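Why Plates Have a Shiny Coat

Pick up a dinner plate and run a finger across the top. It feels smooth, almost like a window. Now turn it over and touch the narrow ring that it stands on. On many plates that ring feels rough, like very fine sandpaper. The smooth part is covered in glaze. The rough part is bare clay.

What clay is

Clay is a kind of mud made of very tiny, flat grains. When clay is wet, a thin film of water sits between the grains and lets them slide past each other. This is what makes clay easy to squash, roll and bend. When the water dries out, the grains touch and lock, and the clay keeps its shape. Dried clay is weak, though. If you put it in a bucket of water, it turns back into mud.

To make it strong, the potter heats it in a special oven called a kiln. The first heating is often called the bisque firing. During this firing the grains begin to join together. The clay will never turn back into mud after that. It is still full of tiny holes called pores, and water can soak into them.

What glaze is

Glaze is a thin layer of glass. Before it is fired it looks like colored or white paint, and it has three main parts.

Silica is the part that becomes glass. It is found in sand and in quartz.

Flux is the part that helps the silica melt. Silica by itself melts only above 3,000 degrees Fahrenheit, which is too hot for most kilns. Flux brings that number down.

Alumina is the part that makes the melted glaze thick, so that it stays on the plate and does not run off.

At the Stullcombe pottery, bowls and plates are dipped in a tub of glaze for a few seconds. The dry, porous clay pulls in the water and leaves a coat of powder on the surface. The potter wipes the standing ring clean with a damp sponge. Any glaze left there would melt and stick the plate to the kiln shelf.

Then comes the glaze firing. The kilns at Stullcombe reach 1,796 degrees for the red glazes and stay there for 9 minutes. The powder melts, flows together and fills the pores. As the kiln cools, the melted layer hardens into glass.

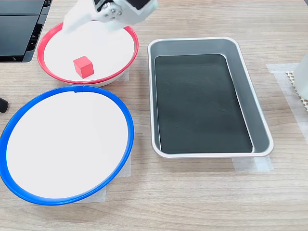

A white plate with a red rim.

Where color comes from

Glaze gets its color from metals. Iron can make brown, yellow or green. Cobalt makes blue. Copper makes green in most kilns, but it can make red if there is very little oxygen in the air around it. Tin makes a glaze white and hard to see through.

Red is one of the harder colors to get — many red colorings fade or turn brown when they become too hot.

Why some glazes crack

Almost everything shrinks a little as it cools. Clay and glaze do not always shrink by the same amount. If the glaze shrinks more than the clay, it is stretched tight, and a net of fine cracks appears. This is called crazing.

Words to know

Bisque: clay that has been fired once and has no glaze.
Crazing: fine cracks in a glaze.
Flux: a material that helps another material melt.
Kiln: a very hot oven for clay.
Pores: tiny holes that can hold air or water.

Text by Manju Yadav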